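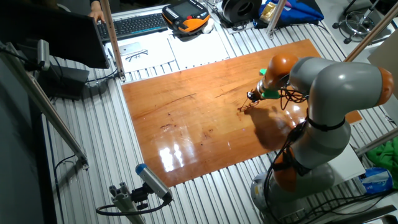 Pitach: surface labels for finished wood

Version 3
Last updated: Feb 10, 2026
Maintained by Marwa Nasr and Wael Abou Zeid

Pitach is a set of 626 images of wooden boards, with outlines drawn around the marks on the wood. It was put together for people who want to tell a real flaw in a board from grain, shadow or glare. The boards are long, finished pieces laid flat on a bench.

What is labeled

knot: a dark, closed mark with grain bending around it. Small dark spots go under "spot" if no grain bends around them.
streak: a long dark line that follows the grain. Streaks are not defects in this set.
crack: a split in the wood. Draw it as a line from end to end, even where a shadow crosses it.
glare: light reflected by the finish. Broken reflections get one outline per patch.
shadow: labeled only where it falls on the board. The bench gets no labels.

Two people labeled each image separately and a third settled the differences. Most of the differences were over streak and crack, which look much alike on orange-brown wood when the light is strong. The December pass redid all the crack labels for that reason.

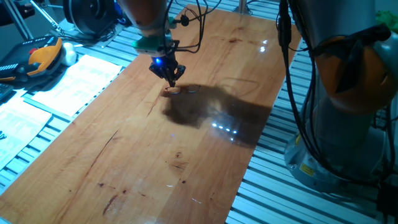
Haruna Hayashi wrote in to say that glare inside a shadow should have its own label, as those small bright points kept being taken for scratches in the finish. We have left it under "glare" for now – the shadow outline already overlaps it, so the two can be combined when loading.

Known problems

Knots toward the far end of a board look smaller and flatter than they are. No correction is made for this.
Board color shifts with the light. Don't use it to guess the species, and note that no species is recorded.
Very glossy boards are overrepresented. Matte finishes were left for the Bremano set.
Thin clear things lying on the wood are not labeled and may be hard to see.

Files

labels: one text file per image, same base name
boards: a list of board IDs, with notes where we had any
changes: what moved between versions

If you split the set, split by board ID. The same knot in training and test will make your scores look better than they should.

Send label corrections to Othmane Badawi with the image name and the label you would use instead.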